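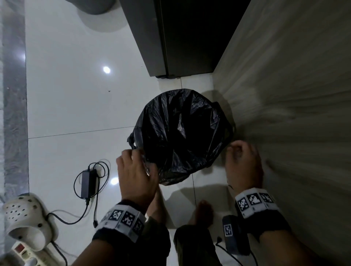

Small things in the home, part four: the garbage bag

2018-01-24

My sister laughed when I told her the next post will be about garbage bags. But I have lived in this apartment since October, and the garbage is the thing in my kitchen which I changed most times, more than the curtains and more than the shelves. So I think it deserves its own page.

In the house of my parents we did not buy garbage bags. We used the bags from the grocery store, they hung on the handle of the kitchen door, and each evening one of the children carried the bag down. When I moved to Istham I continued this way for some weeks. It was not a good idea. The bags here are thin, they have small holes at the bottom, and I live alone now, so there is no child to send down.

Then I bought a proper bin and a roll of bags, and I learned that bags have sizes. I know this sounds foolish. I took the first roll from the shelf, 60 liters, and it was much too big for my bin. The plastic lay on the floor on all sides like a long dress. Next I bought 25 liters, and this one did not reach over the rim at all, it slipped inside with the first potato peels. I was angry the whole evening, because I had to wash the bin in the bathtub.

Now I use black bags with handles that you can tie. I buy them at Soltani, the small household shop near the tram stop, where a roll has 30 bags. The owner keeps them behind the counter for some reason, so you must ask. They are still a little bit large for my bin, but I prefer too large to too small.

How I put in a new bag:

First I open it completely. I hold it by the handles and move it quickly down through the air, so that it fills. If the bag does not want to open, I rub the edge between two fingers. Licking the fingers also works, but please do not do this after you touched the old bag.

Then I push the bottom of the bag down into the bin with my fist. For a long time I skipped this step, and there was always a big bubble of air under the bag. You put in one empty carton and it looks full already.

After that I fold the edge over the rim, one side and then the opposite side. I pull a little on the left, a little on the right, until it sits even. The handles stay outside. If a handle goes inside, you will have to look for it later, under the coffee grounds.

My colleague Tarek Karaki has another method. He puts the whole roll on the bottom of the bin, under the bag, so the next one is always ready there. I tried it for two weeks. It is clever, but when one bag leaked, the whole roll became dirty and I threw away almost everything. He says I filled it wrong. Maybe – but I keep my roll in the drawer now, beside the dish towels.

I do the changing on the floor, standing over the bin and bending down. My mother would tell me to bend the knees. I am usually barefoot at home, and on the white tiles I notice every crumb with my feet, so after the new bag is in I sweep also the place where the bin stands. It is surprising how many onion skins go there. The tiles are shiny and they show everything, I would not choose them myself.

About smell: I put a folded sheet of newspaper at the bottom of the bag in summer. Some people use baking soda, I have tried it and noticed no difference. Fish goes down the same evening, always.

In the building we take the garbage to the yard, and the big containers are emptied early in the morning. It is 40 steps from my door to the yard, I know it well in January. I tie the handles two times, the second knot is for the stairs.

One more question, maybe a reader can help. Does somebody know a bin with a ring that holds the bag in its place? I saw one in Jetovmont at my aunt's apartment but she does not remember where she bought it, and Soltani does not have it. Please write in the comments if you know the name.

Next time I will write about the drawer under the oven.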